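3.2 Collecting demonstrations with hand-held grippers

We first collected demonstrations by remote control. The operator sat in front of a screen and moved the arm with two joysticks, one for each side. This worked for short motions, but it was slow when the two sides had to meet, for example when one gripper passes an item to the other. In the logs of Petrică Husar, who did most of this work, a single handover took up to 37 seconds. For a person it is a matter of one moment. We therefore moved the larger part of the collection to hand-held grippers, and we kept the remote control only for checking the learned policy on the real arm.

The hand-held tool, which we call Clarex, has two fingers that the demonstrator opens and closes with the grip. A wide-angle camera looks forward over the fingers. The lens is strongly curved, and straight lines near the border of the view become bent. We did not correct this before training. In early tests the corrected views lost much of the side area, and the side area is what tells the policy where the other gripper is at the start of a handover.

Each demonstration begins from a rest position and ends when both grippers are again at rest. The demonstrators were Rodica Manole, Horațiu Radu and Laurențiu Dumitrescu. All of them practiced for 15 minutes before we began to record. They were asked to move at their natural speed, but to make a short stop before every grasp. Without this stop the finger width and the position of the tool were sometimes not well aligned in time, and the policy learned to close too early. In September we repeated the first 33 demonstrations for this reason.

We did not fix the place of the work. Some sessions were done in the laboratory and others in ordinary rooms, with the furniture left where it was. Figure 2 gives a view over one gripper toward a white table and a brick wall, with a second gripper held in a person's hand. The background is different in every room – this is wanted, as a policy trained at only one table failed when we turned the same table to face a window.

Figure 2. View over the fingers of a hand-held gripper. A second gripper is in the person's right hand, at the left.

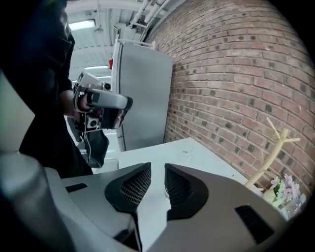 The position of each tool is estimated from its own camera stream and its motion sensor. When a tool points for a long time to a plain surface, the estimate can drift, and the distance between the two tools becomes wrong – sometimes without any sudden jump that a simple filter could find. Sólveig Ketilsson therefore added a second check, in which the relative position is computed again at the moment of contact. Demonstrations that did not pass this check were removed before training.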